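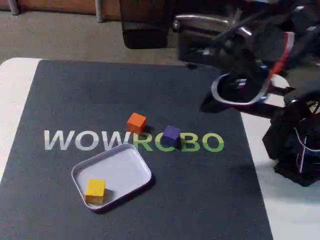 Dee Sumampouw
Writer, recovering reality TV viewer

January 30, 2018

So Bruvura is coming back for a second season, and Rastileo wants me to believe the fans demanded it. Which fans? The online petition had 66 names when I looked, and 2 of them were the same guy.

I watched every episode in November. The big fight over the canoe had clearly been shot twice – her hair was up, then down, then up again. And the "surprise" exit? He already had his bags packed.

They say the new season is 100 percent unscripted. Sure. I'll watch the first one, but I'm keeping an eye on the hair.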